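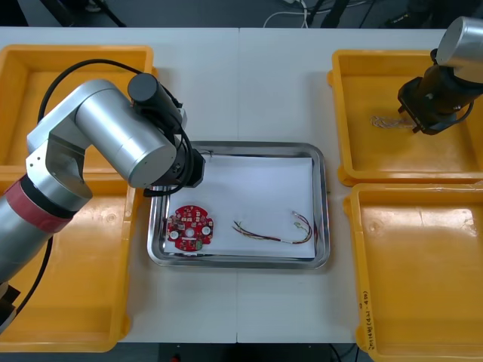 **Sorting task: wires before boards, or the other way round?**

**gamo_wires** wrote:

Our student team is doing the electronics sorting task for the Sullonard challenge. Two arms, a steel tray with white paper in the middle, yellow bins down both sides. The parts are the round red board and several lots of thin wire. Everything has to go from the tray to its bin.

We've logged 44 runs since September. The board is fine. The wires are where we lose time, because the strands catch on the fingers and come back out of the bin when the arm lifts. Irfan Khoo, our supervisor, wants wires first while the tray is full. I'd sooner clear the board and get the space. What are other teams doing?

**pindonia_pete** wrote:

Board first. It's the only rigid thing in there, so get it out of the way.

**merja_r** wrote:

I disagree with Pete. We tried board first for a fortnight and the coloured bundle kept sliding, as it had nothing beside it. Wires first gave us four more clean runs out of the next batch.

Also check your release height. We were opening too high and the thin stuff was springing back over the rim.

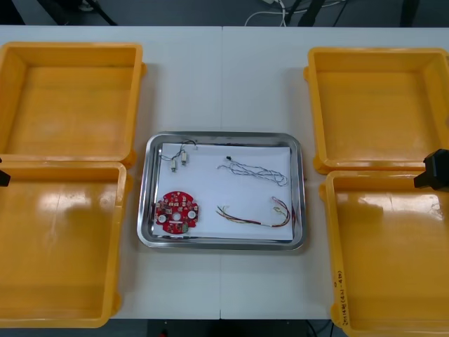 Spacing matters more than order, in my view. If each lot gets its own corner of the paper, the arms don't have to pull one thing out from under another. Do the layout the same way every time and write it down, or your runs can't be compared.

Merja Räsänen, Osman robotics club

**pindonia_pete** wrote:

Fair enough on the spacing, but the rules don't promise you a tidy layout on the day. If you only practise with everything in its corner you'll get a nasty surprise.

**merja_r** wrote:

The rules say "separated", section 7. I read that as no overlap.

**pindonia_pete** wrote:

Separated isn't the same as sorted into corners. I'd ask the organisers.

**gamo_wires** wrote:

Thanks both. I've emailed them about section 7. We dropped the release height this arvo and the wires stayed put most of the time. Haven't changed the order yet. Irfan wants a proper comparison, same layout, half the runs each way.

Pete, what finger pads are you using? Ours are the standard ones and they're a bit slippery on the thin leads.

**pindonia_pete** wrote:

Silicone, cut from a baking mat. Replace them when the edges start to curl.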